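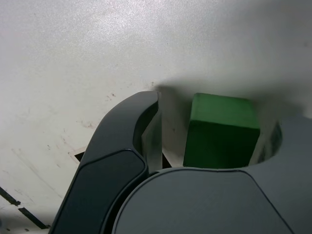 Item 4: table surface, with green block

Prurton Site Services > Checklists > Workroom tables
Home Rooms Checklists Forms Contact
Search this site Go

Workroom table check, Skavton building
June

Fill in every line. Use OK, Action or N/A, and write a comment for anything marked Action.

1. Table stands level, no rocking
OK.

2. Feet and fixings tight
Action. One foot on the window side had worked loose. Tightened by hand, needs a spanner.

3. Edges free of splinters and sharp corners
OK. Checked by running a gloved hand along all four sides.

4. Top clean
Action. Grey and brownish smudges on the off-white top. Wipe with the Stiltano cleaner and a damp cloth, leave for 30 seconds, then dry. If marks remain, note them on the next sheet. Do not use scouring pads on the speckled finish.

5. Glare
Action. Bright patch on the top. Try the blind half down before moving any lights.

6. Blocks and small items
OK. Green block has softly rounded edges. Any block with a chip or a raw edge goes in the reject tub.

7. Load
OK. Plate under the table reads 200 kg. Nothing near that in use.

8. Cables and floor
Action. Extension lead runs across the walkway by the door. Reroute along the wall or fit a cover.

9. Lighting and sockets
OK. Socket 111 has its test label. Domański to supply new labels for the rest.

Return the sheet to the Prurton office by 4 pm. Actions 2 and 8 to be closed before the room is next used.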